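The arm that kept stopping for no reason

I have been wanting to write this one up for weeks, because it's my favorite kind of bug — the kind where everything looks fine and the arm still refuses to finish the job!

Some background for anyone new. My simulated work cell is called Gimska. It has one black arm, a tiled floor, a peg rack and a board standing upright for the arm to work up against. I run it on Nusinska, my old desktop, usually overnight. A full batch is 940 runs, and in a good week I look at the log over coffee and find hardly anything to fix.

Then one Saturday I got up and the log was full of protective stops. The arm would swing in, bring the wrist up high, reach down beside the board, and quit. It wasn't every run, and never twice in a row at the same joint angle, so naturally I blamed my planner (Hirko, which I wrote and which deserves the blame most of the time). I spent four evenings in there. I did find two real mistakes, so I can't be too mad about it, but fixing them changed nothing.

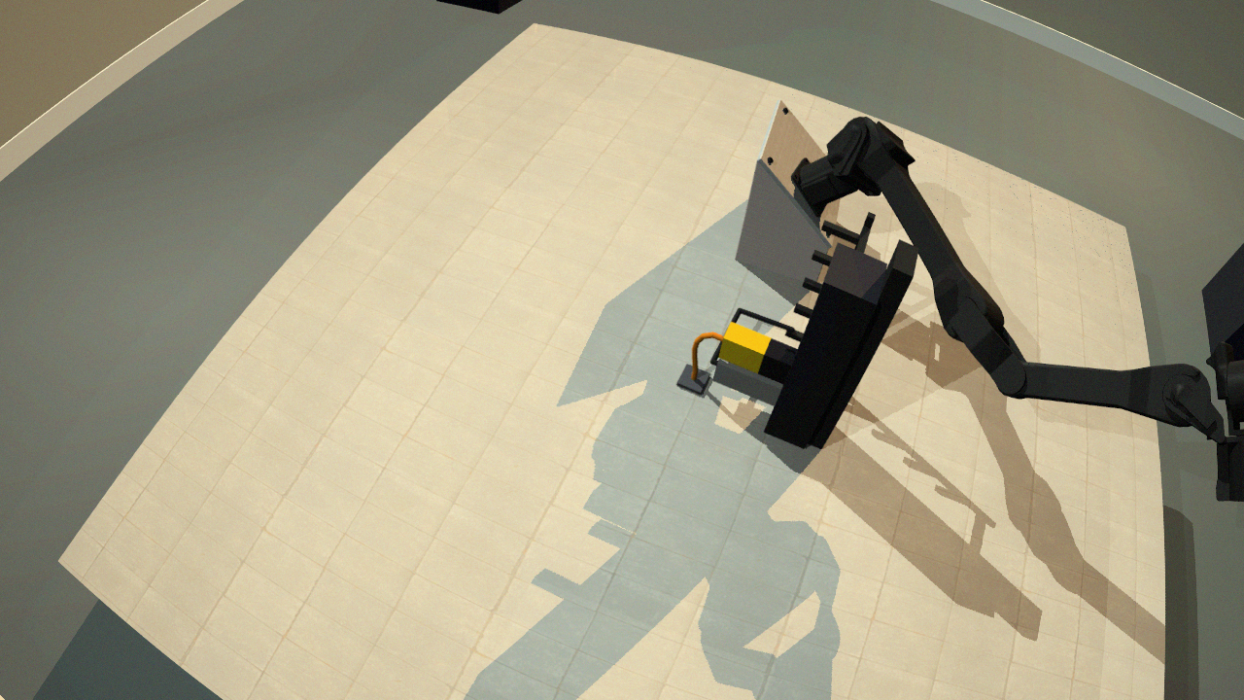 What finally got me somewhere was turning on the collision shapes and stepping through a bad run by hand. The rack looked right in the normal view, but its collision shape was one big box wrapped around the whole thing, pegs included, with lots of solid "nothing" in it. I had swapped in a new rack model back in October and let the importer pick the shape for me. Most paths cleared the box. The ones that came in a bit low clipped a corner of it, the contact force jumped, and the safety stop did exactly what I built it to do.

The fix took maybe half an hour. I split the rack into three simple pieces, gave the pegs their own little cylinders, and ran the batch again. Roughly the old failure rate, meaning a handful, and all of those were ordinary missed targets.

The part that bugs me is that I'd been thinking about raising the force limit. I had the file open! The stops would have gone away and I'd have had an arm shoving its way through a box I didn't know about — and I copy those limits over to Ashour, the small real arm in my garage. So the limit stays where it is, and I've added a check that prints a warning any time a collision shape is much bigger than the part it belongs to. It has already complained about the board, so that's tonight's job.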